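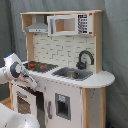

A robot arm at the front corner of the worktop in a play kitchen.

16 January 2024
By Obsa Hadgu

The arm is the part of the order that gets talked about. At Wakska, a small robotics workshop in Hellby, it took up most of the first planning meeting and most of the first spreadsheet. The toy kitchen it now works at was a single line near the bottom, marked "props", with no price next to it.

That line has since been split into several. The workshop is drawing up its second equipment budget, and the people doing it have spent the past few weeks going back over the first to see where the money went. They let me read both.

The first was started in September. It listed the arm, its gripper, a computer, a mount and a year of support, all from one supplier, Hrytsenko. The quote was clear enough. Delivery was included and so was a day of set-up. Training was not, and the workshop paid for it separately when it became plain that only one person knew how to restart the arm after a stop.

Support is now listed on its own at £599 a year. In the first budget it was folded into the purchase price, so when the renewal letter came there was nothing set aside to pay it. The money was found by putting off a second gripper.

The kitchen was chosen because the workshop wants the arm to practise household jobs, and a full-sized kitchen would have needed a longer arm and a bigger room. A child's kitchen has a worktop, a sink, a tap, a hob and doors with handles, all close together. It also comes flat-packed and can be replaced. Full-sized units were priced by Fuvby, a local joinery firm, and the quote went in a drawer once the cost of moving a water pipe had been added to it.

Small furniture has its own costs, though. It is light, so it needs to be fixed down or weighted before a machine starts pulling at it. Screws work loose in soft wood. Hinges meant for a child's hand get opened far more often than the maker had in mind. The new budget allows up to £1000 a year for furniture, fixings and small objects to be picked up and moved, and the workshop thinks it will spend most of that on hinges and handles.

Space was the other thing that was missed. The first plan gave the size of the arm's base and left it there. What matters is how far the arm can reach in every direction, plus room for a person to walk round it and somewhere for the cables to go. The floor plan for the next station has been drawn on squared paper, with the reach marked in pencil and the doors of the kitchen shown fully open. 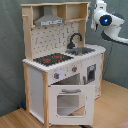 An open oven door takes up floor that looks free on a plan drawn with everything shut. It also changes where the arm can stand, as the arm has to get to the handle from one side and still be clear of the door once it is down. The workshop now measures every door, drawer and flap before it orders anything that has to stand beside them.

Staff time is harder to put in a column. Someone has to put the objects back where they started after each run, tighten whatever has come loose and write down what happened. For the first year this was shared out between people who had other jobs to do, and the budget showed it as costing nothing. The new one pays for two half-days a week. The figure may still be low, but it is at least written down where the person signing off the budget will see it.

There was a longer discussion about whether to buy or rent the next arm. Renting would spread the cost and put repairs on the supplier. It would also mean sending the arm back at the end of the term, with all the brackets and settings made to suit it. Hrytsenko offered both. The workshop has leaned towards buying - mainly for the sake of having two arms of the same type, so that spare parts and training cover both.

Spares have been moved up the list. Gripper fingers wear out and get bent, and the first time it happened the arm stood idle while the new ones were in the post. A set now goes in with every order. A further £1000 is held back for repairs that fall outside the support contract, and the rule is that it can't be used for anything else before the year is out.

I asked to see what had been cut to make room for all this. There were a few items: a display screen for visitors, a better workbench and a second computer that had been down as "useful". The workbench may come back next year. The screen probably won't.

Anyone planning a similar purchase would do well to ask the supplier for a written list of what is not in the quote. Wakska did this the second time and got a page and a half back. Floor fixings were on it, along with longer cables, software renewals and the cost of collecting the arm if it has to go away for repair. Most of the sums were small. They came to enough, taken together, to move the order for the second arm into the next financial year, and that is where it sits at present, waiting on a revised delivery date.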